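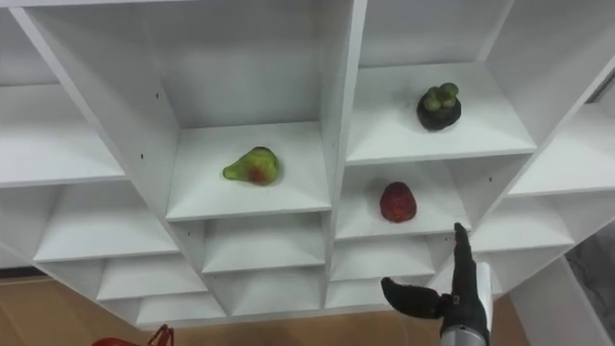
Does fruit need to go in the refrigerator as soon as it comes home?

Most fruit that is still ripening does better at room temperature, on an open shelf out of the sun, and can go in the refrigerator once it is ready to eat.

I-seul Shim has been giving some version of that answer for years. She runs Pirkurura, a small produce shop in Rurkden, and lives in the apartment over it. People who buy pears from her want to know what to do with them, and she tells them to leave them out. Many come back a week later and say the pears went bad. So she asks where they left them.

"It's nearly always a bowl," she said. "A deep bowl with everything piled in, on the counter next to the stove. The pears on the bottom get squeezed, the bananas go on top, and they don't look under the bananas until there's a smell."

At home she uses a shelving unit. It is white and tall, with open compartments set in columns. She bought it secondhand from a family named Šťastný who were moving out of town, and it used to hold children's books. It cost her $64, and she paid a neighbor's son to help get it up the stairs. She had meant it for dishes.

"The dishes stayed in the cupboard," she said. "I put some persimmons on it for a night and then I never took the fruit off it again. Not the same persimmons."

We talked in her kitchen on 18 November 2019, in the late morning, while her sister minded the register downstairs. The shelves had a green pear with a reddish blush, a mangosteen, and a dark red fruit on the shelf under the mangosteen. Most of her compartments are empty on any given day, and she likes it that way.

"If I fill it, it turns into storage," she said. "Then I'm back to not seeing things. I bring up what we're going to eat in the next few days and that's all. The rest is downstairs, where it's somebody's job to look at it. My job, usually."

She gives each piece its own compartment when she can. Some of the reason is bruising. A pear that sits against another pear softens at the spot where they touch, and the soft spot is where the trouble starts. The rest has to do with ripening. Pears, apples, bananas and a number of other fruits give off ethylene gas as they ripen, and the gas speeds up the fruit next to them. On an open shelf the air moves and the effect is small.

"You can use it if you want to," she said. "If I need a pear by tomorrow, I put it in a paper bag with a banana and fold the top over. If I don't need it until the weekend, it goes on a shelf alone. People think there's a trick to it. It's a bag or no bag."

Pears are the fruit she gets asked about most. Most European types are picked hard and ripen off the tree, from the inside out, so by the time the widest part feels soft the core may already be brown. She tells customers to press gently near the stem. If it gives there, the pear is ready and should be eaten or chilled. She does not trust color.

"Some of them go yellow and some of them stay green right to the end," she said. "I had a man bring back a bag of green ones and tell me they never ripened. They were past it. He was waiting for yellow."

She lays pears on their sides or stands them up, whichever way they want to sit. She has heard that they must be kept upright and she has not noticed a difference, as long as nothing is leaning on them. What she does care about is the surface. The shelves are smooth and she leaves them bare. For a while she lined them with a padded mesh called Gundine, which a supplier had given her to try, and she gave it up after one summer.

"It was soft, and it was fine for the fruit," she said. "But juice went down into it and I didn't want to wash it every few days. A bare shelf I can wipe with one hand while I'm on the phone."

Her cleaning routine is short. She wipes a compartment with a damp cloth when the fruit comes off it, then dries it with a towel. Once a week she takes everything down and washes the whole unit with warm water and a little dish soap. She used to use a spray cleaner and stopped when a melon picked up the scent. If something has leaked, she adds white vinegar to the water and goes over the back corner, where sticky spots hold on and fruit flies find them.

Fruit flies are the most common complaint she hears about keeping fruit out in the open. She gets them too, mostly in late summer. She rinses fruit when she brings it upstairs if it has a firm skin and she can dry it all the way, and she leaves berries and grapes unrinsed and puts them straight in the refrigerator. Anything split or leaking gets eaten that hour or goes in the compost pail, which has a lid and lives on the back porch.

"They come for the one bad piece," she said. "You can put out all the vinegar traps you like, but if there's a split plum behind the toaster they're going to stay."

Mangosteens are another matter. She sells few of them, because they are expensive and most of her customers do not know how to choose one. A mangosteen does not get better with waiting. It should be bought ready, with a dark purple rind that gives a little under the thumb and a green cap that still looks fresh. When the rind turns hard as wood all the way around, the white flesh inside has usually gone off. She keeps one on the shelf for a day or two at most. For longer than that she wraps it in a paper towel and puts it in the warmest part of the refrigerator.

"I tell people, buy 2 and open one in the parking lot," she said. "If it's good, eat the other one tonight. I don't want anybody taking mangosteens home to save for an occasion."

The opening itself worries customers as well. She scores the rind around the middle with a small knife, not deep, and twists the halves apart. The rind stains, so she does it over the sink, on a plate, and away from anything white. She has one faint purple mark on a kitchen towel that has been through the wash many times since.

I asked where in a kitchen a shelf like hers should go. Hers stands against an inside wall, across from the window and well away from the stove. She moved it twice before she was satisfied. The first spot got direct sun in the afternoon, and the fruit on that side went soft before the rest. The second was beside the refrigerator, and she found that the warm air coming out from behind it did the same thing.

"Put your hand on the shelf at four o'clock," she said. "If it feels warm, the fruit is warm. I should have done that before I dragged it across the floor the second time."

She does not think anyone needs a unit that size. A single wall shelf works, or the top of a low bookcase, or a wide tray. She would take a tray over a bowl any day. The main thing, she said, is one layer, with room to pick up each piece without moving another one.

There are things she will not keep on it. Onions and potatoes go in separate baskets in a closet. Cut fruit goes in a covered container in the refrigerator, always. Citrus she keeps out for a few days and then chills, since it dries slowly on the shelf and gets hard to peel. Avocados get the shelf until they give, and then the refrigerator, where they hold for a couple of days.

The shop keeps a notebook of what gets thrown out, by the piece, and she used to bring the same habit upstairs. In the January after she got the shelves she went back through the shop's pages and found 546 pears written off in the year before. She changed how they were set out, in shallow rows where they had been in a heap, and the next year it was 400. She does not give the new rows all the credit. The summer was cooler, and she had ordered a little less.

"Upstairs I don't write it down anymore," she said. "I walk past it forty times a day. If a pear's turning, I know."

Her sister called up the stairs then with a question about the price of leeks. Shim answered her, pressed the pear near the stem, and put it back.

"Tomorrow," she said. "Maybe the day after. I'll have it with some cheese."

Pirkurura is open mornings and afternoons and closes for lunch. Shim is happy to pick out pears for a particular day if customers tell her which day it is. She asks that they not squeeze the others while they wait.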